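Dunlow book sale moves to larger hall for September

The annual secondhand book sale in Dunlow will move to the Andmont exhibition hall this September, organizers said, after the old venue ran out of room for stock last year.

The sale has been held in the public library's basement for most of its life. Boxes of unsorted paperbacks were left in the stairwell at the last one, and the fire marshal asked for them to be moved before the doors could open. The new hall is on one level and has a loading door at the back.

Stock will be spread over 271 tables, with fiction arranged by author and everything else by subject. Local history, maps and children's books will be near the main entrance. Sheet music is returning after several years away. Encyclopedias, textbooks and magazines will not be sold, and donors are asked not to drop them off.

Most paperbacks will cost $4. Hardcovers are priced individually, and on the last afternoon anything still on the general tables can be bought by the bag.

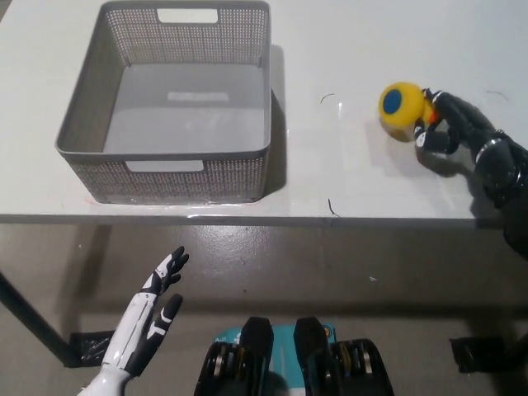 A gray plastic basket on a white tabletop.

A separate room will hold older and scarcer titles. Among them is a run of novels from the Vinden Press, a small regional publisher that closed before the war and whose books seldom turn up in dust jackets. The set came from a single household in Hao and will be offered volume by volume. Organizers said they had talked about selling it as one lot but decided the price would shut out most readers.

Dealers will be allowed in at the same time as everyone else. In past years they could pay for an early hour, a practice that drew complaints from regular buyers. Handheld barcode scanners will not be permitted in the older books room. Customers there will be limited to 30 minutes when a line forms.

Donations are being taken at the library's side door until the end of August. Books should be dry and packed in boxes light enough for one person to lift. Damp or moldy books will be turned away.

Money from the sale goes to the library's large-print collection and to its bookmobile, which makes 50 stops a month in the outlying townships.

Doors open at 9 a.m. each day. Admission is free, and parking is available behind the hall.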